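The Slow Business of Drying a Plate

Commercial kitchens spend a great deal of money getting dishes clean and very little thought on getting them dry. The imbalance shows up in the purchasing records. A restaurant will compare wash cycles, rinse pressures and detergent dosing for weeks, then let everything drip on a rack beside the machine until the next person needs it.

Drying is a separate process with its own physics. A plate leaves a high-temperature rinse carrying two things that matter: a film of water and a store of heat. If the plate is heavy enough, the stored heat drives off the film within a minute or two. If it is thin, or made of plastic, the heat runs out first and the water stays. Ceramic dries well for this reason. Polypropylene trays do not, and any cafeteria that has switched from one to the other knows the result.

Flatware falls between the two. Steel conducts heat quickly, so it gives up its warmth to the air, to the basket and to neighboring pieces. It is also washed in bulk, which puts surfaces in contact and traps water between them. The bowl of a spoon will hold a small pool if it lands face up. Forks hold water between the tines by surface tension alone, at any angle.

The usual remedy is rinse aid, a surfactant that lowers surface tension so that water leaves in a sheet. Dose is everything. Too little and the water beads, each bead drying to a ring of minerals. Too much and the surfactant itself leaves a bluish haze, which staff tend to read as poor rinsing and correct by turning the dose up further.

Valla, a contract caterer that runs 12 staff canteens, looked at the problem in March after a run of complaints about spotted knives. Its kitchens used the same machines, the same detergent and the same rinse aid. The complaints came almost entirely from two sites. Both drew from a hard municipal supply, and at both the softener had been set for a lower meal volume than the kitchen was now serving. By mid-afternoon the resin was spent and the final rinse was running on untreated water.

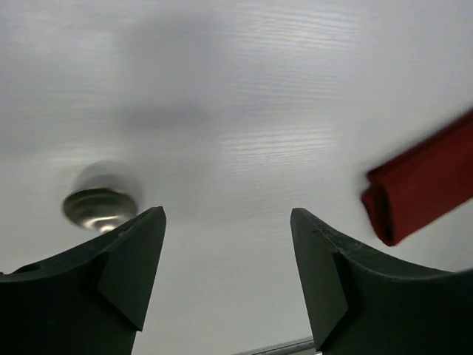 Correcting the softener schedule removed most of the spotting. What remained was traced to hand polishing. Cotton cloths were being laundered with fabric softener, which coats the fibers and cuts the amount of water they can take up. A treated cloth moves water over the metal and leaves a faint streak. The company took fabric softener out of its laundry specification and set a limit on how long a cloth could stay in use before being swapped.

Cloth is a contested subject in food service. Many inspectors prefer air drying, on the grounds that a damp towel carried from piece to piece can put back what the machine took off. Operators answer that a busy lunch service does not leave time for it. The practical compromise at Valla is to air dry everything that will be stored and to polish only what goes straight to a table, with clean cloths kept apart from those used on counters.

Equipment makers have approached the problem from the other direction. The Cellport, a countertop flatware dryer, tumbles pieces through a heated granular medium that absorbs the water and polishes by light abrasion. The unit at Valla's Clallano site handles 400 pieces per load and was bought for $1,917. It works well on knives and spoons. The medium has to be replaced on a fixed schedule, and a refill costs $198, a figure that did not appear in the original budget.

Fu, which makes conveyor dishwashers, takes a less dramatic route: a longer blower section after the final rinse and a condenser that recovers heat from the exhaust. Moving air matters more than hot air here. A stagnant layer close to the surface saturates quickly, and until it is swept away evaporation all but stops. Raising air speed is usually cheaper than raising temperature -- though it is louder, and noise is the objection kitchens raise first.

Room conditions are easy to overlook. A dish room with poor extraction may sit near saturation for the whole of a shift, and no rack layout will dry a tray in air that cannot accept more water. A basic humidity meter on the wall will show whether the fault lies with the machine or with the ventilation. At Clallano the reading dropped sharply once a blocked grille over the unloading end had been cleared, and the plastic trays, which had been going back onto the line wet for most of a year, could be stacked at the end of lunch.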